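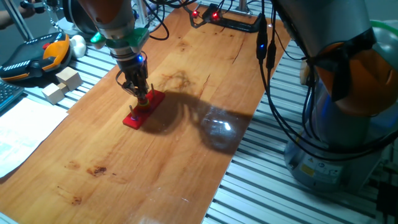 Paying for the Bridge Before It Falls

My town has a bridge on Ranasinghe Road that carries the school buses over the creek, and for the better part of my adult life it has been on a list. I don't mean the list of bridges being fixed. I mean the longer one, the list of bridges somebody ought to get to when there's money. I drove over it this morning with a bag of groceries on the seat beside me and thought, as I nearly always do, about how strange it is that we budget the way we do.

Most towns and most states keep one set of books for running things and another for building things, and that part is sensible enough. You borrow for the building and you pay as you go for the running. The trouble is that upkeep falls in between. Painting steel, clearing drains, sealing cracks in a deck (dull work, all of it) gets counted as running costs, so it has to fight every spring with salaries and snow plows and the library's heating bill. It loses, and I can't even say I blame the people who let it lose, for I would have a hard time closing a library to paint a bridge.

Then the bridge gets bad enough to need replacing, and suddenly it's a capital project, and there are bonds and matching grants and a ribbon. We are oddly generous once a thing is broken!

I'd like to see that turned around, and I think it could be done without much fuss. When a town borrows for something meant to last 50 years, let it set aside upkeep money at the same time, in an account that can't be raided for anything else. Say 2 percent of the building cost each year, written into the bond measure so that voters see the whole price on the ballot. Yes, the number would be bigger. It's the number we were going to pay anyway, plus or minus a few decades of pretending.

My cousins over in Drilavard tried a smaller version of this with their water mains six years ago, and there was plenty of grumbling the first winter the rates went up. I grumbled on their behalf, as family does. But they've kept at it, and when I visit I notice that the conversation at supper has moved on to other things, mostly the parking.

The fair objection is that locking money away ties the hands of whoever gets elected next. A bad year comes, people are out of work, and there sits an account full of money nobody may touch. I take that seriously, and I'd allow a town to skip a year by a public vote, with the missed payment made up over the following three. What I wouldn't allow is skipping it quietly, on page whatever of a budget that gets passed late at night when everyone wants to go home.

We vote in November on a new gymnasium. It's a handsome plan and I expect I'll vote for it. I've read the measure twice now, though, looking for a line about the roof, and who pays for it once the roof is old, and I haven't found one yet.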